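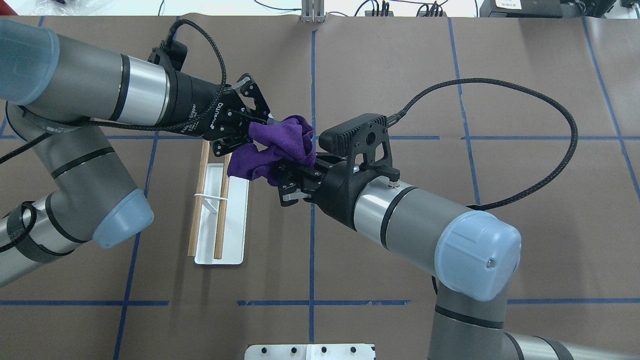
4.2 Monthly check of the two-arm cloth cell

Allow a morning. Ovidiu Sima wrote "one hour" in the first edition and has been teased for it ever since.

1. Stop any running job from the Tellano panel and wait for both arms to settle. They sulk for up to 8 seconds.

2. Run program 101. The arms should meet over the middle of the table with the cloth held between the two grippers.

3. Check the cable at each wrist. It needs a generous loop. A tight one will pull its connector out, usually on a Sunday.

CAUTION: Keep your hands off the table while the arms are powered. The cloth is replaceable.

4. Park the arms and look over the blue tape grid through the wrist camera.
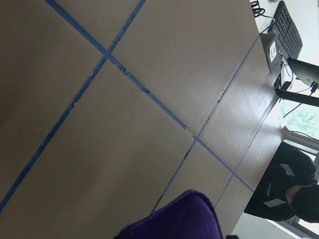
Fig. 2. Wrist camera view of the grid. Note the worn tape at the upper left.

5. Replace any frayed strip whole. Patches lift at the corners and the grippers find them.

NOTE: Lay new tape along the old line before peeling up its neighbour. If you lose the grid altogether, see Section 7, and bring sandwiches.

6. Repeat step 2 at low speed, then sign the Bepari log.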